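## 5. Tray and Dish Practice Set-up

Zundale Robotics Club, bench guide, revised 29/01/2025. Maintained by Ching-wen Cheng.

Complete Section 4 (charging and pairing) before starting. This section covers the hand-held gripper only. The fixed arm uses the Plevisow sheet in the binder.

### 5.1 Preparing the bench

1. Clear the white table. Tools and spare parts go to the back counter.
2. Wipe the tabletop with a dry cloth.
3. Set the large cream tray flat on the table. Do not stack it on another tray.
4. Set the small white dish on the table beside the tray. The dish must not touch the tray rim.
5. Check that both gripper pads are seated. Press each pad with a thumb. A pad that shifts must be refitted before use (see 3.2).

**Note:** The Jarine pads and the Fonseca pads are not interchangeable. The mounting holes do not line up. Do not enlarge them.

### 5.2 Starting position

1. Hold the gripper by the handle with your fingers outside the path of the jaws.
2. Open the jaws fully.
3. Bring the gripper over the tray with the jaws pointing down into it. Keep the tray between the two fingers in the camera view.
4. Hold still for 2 seconds, then start the recording. 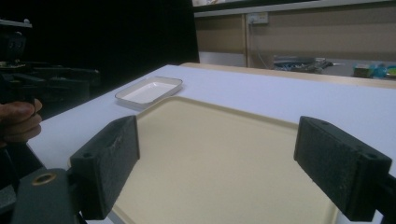 5. Wait for the tone. If there is no tone within 5 seconds, stop, lower the gripper to the table and restart the logger.

**Caution:** Keep sleeves, lanyards and hair away from the finger joints. The jaws close with enough force to pinch skin.

### 5.3 Running a set

One set is 55 transfers from the tray to the dish. Place the practice blocks in the tray before the first transfer and refill it only between recordings.

1. Lower the jaws until the pads are level with the middle of the block. Do not drag the pads across the tray.
2. Close slowly. Stop when the block no longer turns between the pads.
3. Lift clear of the rim before moving sideways.
4. Release over the dish from the lowest height you can manage.
5. Return to the starting position.

A dropped block counts as a failed transfer. Leave it where it lands and continue. Mark the drop on the log sheet when the set is finished.

**Note:** Files over 200 MB will not upload from the bench laptop. Split long sets into two recordings and add A or B to the end of the name.

### 5.4 Shutdown

1. Stop the recording and confirm that the file has been saved.
2. Close the jaws and switch off the gripper.
3. Return the handle to the charger.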